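We use cookies to remember your settings. By staying on this site you accept this. OK

Lunch at Cedier

2019-11-13

I had a day off in February and tried to get into Cedier, but they were closed for a new floor. This week I finally got back there. It's the small noodle place beside the pharmacy, with 16 seats and a short menu on one sheet of paper.

I ordered the beef noodle soup and a side of pickled cucumber. The broth was good, darker than I expected and not too salty. The noodles are cut thick and had some chew to them. The cucumber needed more vinegar. My soup came quickly, but the table next to me waited a while for dumplings.

Service was friendly. They don't take bookings at lunch and there is a line by noon. Parking on the street is free for one hour, so go early. I would order the soup again and skip the cucumber. The flavour of the chili oil is worth trying, but start with a small spoonful.

3 comments

Kamil Šimek: Went on the weekend. Agree about the broth. Dumplings were cold in the centre.

Shakuntala Goel: Is the tofu dish still on the menu?

Hsu: It was last Friday. Comes with rice now.

Contact | Copyright Itatar Eats | Back to top 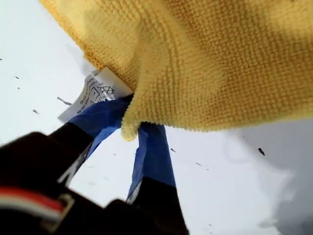 Can you book a table at Cedier for lunch?

Lunch is walk-in only, and the line starts by noon.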